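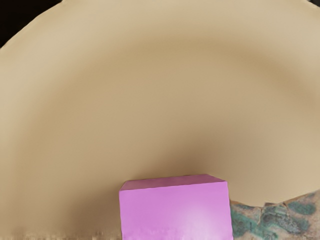

Could we please settle the deer fence before we talk about anything fun, came the request from the back row before I had my pen out, and there was enough nodding that we did just that. So these minutes start with the fence, even though the agenda had it fourth.

Serra Lane Community Garden, Firnasley
Minutes of the winter meeting, 13/02/2018

I took the notes again. If I have you agreeing to something you didn't agree to, tell me before I print the copy for the shed door.

Deer fence

We have one written quote, from Kurkex, for 3,000 dollars. That covers the north and east sides with eight-foot mesh, new corner posts and one gate wide enough for the big wheelbarrow. It does not cover the creek side, and that started a long discussion (long!) about whether deer will simply walk around. The plots along the creek say yes, they come up through the willows every morning and always have. The plots at the top say they've never seen one down there. I stayed out of it, though my beans have opinions.

In the end we agreed to ask Kurkex for a second price with the creek side included, and to find out if we could put up the mesh ourselves once the posts are set. Several people have done fencing and swear it's one long weekend with enough gloves. Nothing gets signed until we've seen both prices. We also said no to the suggestion of hanging soap from the trees again. It looked awful and the squirrels took it.

Water

The hose for the lower plots is done for. It split in November, got taped, and split again right next to the tape. We need 200 feet of the heavy kind to reach the last row and I was told very firmly not to buy the flat kind that rolls up. Agreed to buy it out of this year's plot fees.

There was a question about leaving the timer on the main tap all season. Last summer it ran through two rainstorms and we had a pond in the squash. I'm for keeping it and just turning it off when it rains, but that means somebody has to be nearby, so we'll try a sign-up sheet by the tap and see how it goes through June.

Rain barrels came up too. The one behind the shed still leaks at the spigot. Left as is for now, with a bucket under it.

Seed order

My favorite part of the whole year and we only got to it after the coffee had gone cold. The shared order came to 129 dollars last time and we all thought that was fair for what we got, so we'll aim for the same. Going in for sure: sugar snap peas, two kinds of kale, bush beans, the long orange carrots and a lot more basil than before. We ran out of basil by the Fourth of July and I heard about it until frost.

Teltari tomatoes got the most talk. Half the room loved them, thin skin and all, and the other half lost every one to cracking after the August rain. We're ordering one packet and starting them in the sunny window at the hall, and anyone who wants a seedling can put their plot number on the list. No Teltari in the shared bed this year, that one goes back to paste tomatoes.

Please check your own tins and envelopes before the order goes in! I found three open packets of radish in my coat pocket, and I don't even like radishes.
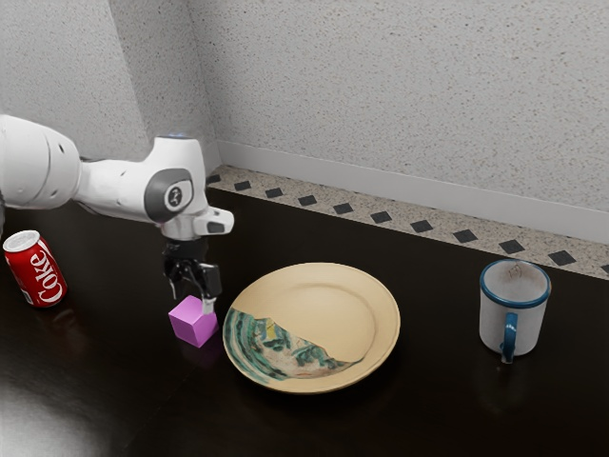

Compost

The bays are a mess and we all know it. The left one is finished and ready to spread, the middle one is half cooked, and the right one has become the place where people drop whatever they pulled up, roots, dirt, plastic tags and all. We agreed on new labels, painted this time, with the left bay emptied first. Bring a bucket to the spring workday and take some home for your plot.

Somebody asked about coffee grounds. Yes, they're fine. Somebody else asked about citrus peel and we went back and forth for a good while with no result, so carry on doing whatever you've been doing.

No more bindweed in any bay, please. Bag it and take it out with the trash.

Plots and waiting list

We have 5 plots coming open this spring, all of them on the shady side near the maples. They're not the best for tomatoes but they'd be lovely for greens, and I'd have one myself if I didn't already have more ground than I can weed. They go to the waiting list in order. It was asked if current gardeners could trade into them first, and the feeling was yes, as long as the trade is sorted out before the workday.

Fees stay the same. There was a short grumble about late payers, and I'll say here what was said there: pay when you get your key.

Spring workday

Date still to be picked once we know what the ground is like. Jobs so far are emptying the left compost bay, laying out the new hose, raking the paths and putting fresh chips down by the gate where it turns to soup. Bring your own lunch. I'll do the lemon bars again, I was asked nicely.

Odds and ends

The blue-handled loppers are missing. Check your garage.

The combination on the shed lock changes when the water goes back on.

Next meeting after the fence prices come in, same room, and would the last one out please turn the heat down.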